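Zweiarm-Aufbau: rechte Hand friert beim Schließen ein
Forum > Greifer und Hände > Fehlersuche

murkero_leo
7. Juli 2024
Hallo zusammen! Unser Aufbau macht wahnsinnig Spaß, beide Hände arbeiten endlich zusammen am Kohlkopf - nur bleibt die rechte seit dem Update mitten im Schließen stehen. Fehler 3907, danach nimmt sie keine Befehle mehr an.
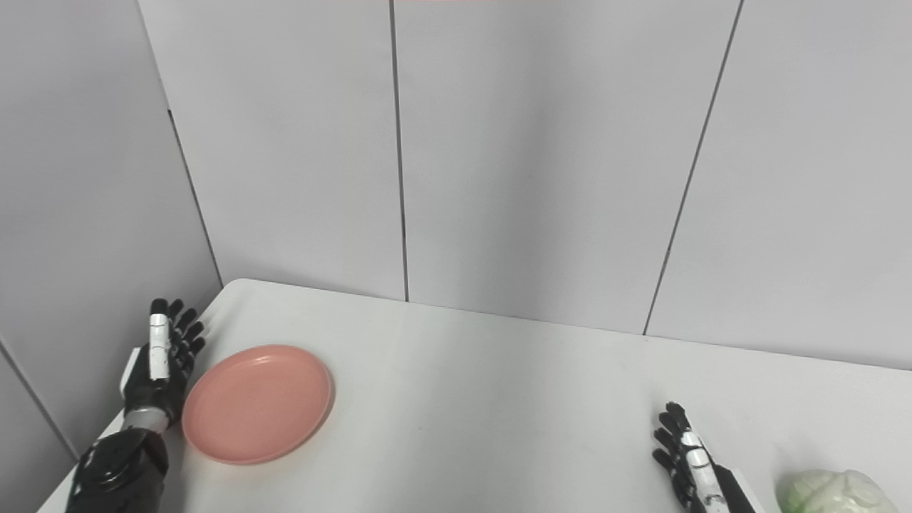
Die linke läuft mit derselben Firmware sauber durch. Kraftlimit steht auf 70 Prozent, Neustart hilft für zwei, drei Griffe. Ideen?
Gruß, Leopold Zwahlen

Skamidance
3907 ist bei Zevora der Überstrom am Daumen. Limit runter, fertig.

Lobo
Glaub ich nicht, dann stünde im Log ein Stromwert. Bei mir war es im November die Leitung!

murkero_leo
Stromwert fehlt tatsächlich. Spannend!

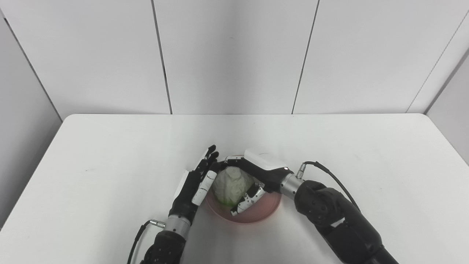 Der Fehler kommt fast nur, wenn der rechte Arm weit nach innen dreht. Das schwarze Kabel läuft ja vom Handgelenk im Bogen über den Unterarm, da könnte in der Endlage schon Zug drauf sein. Stecker prüfe ich heute Abend.

Skamidance
Trotzdem Limit runter. Wer an der Hand fummelt, will keine 70 Prozent am Finger haben.

Lobo
Zum Prüfen gehört der Strom ganz weg, da hilft kein Limit. Lakmal Karunaratne hat dazu eine super Anleitung im Wiki!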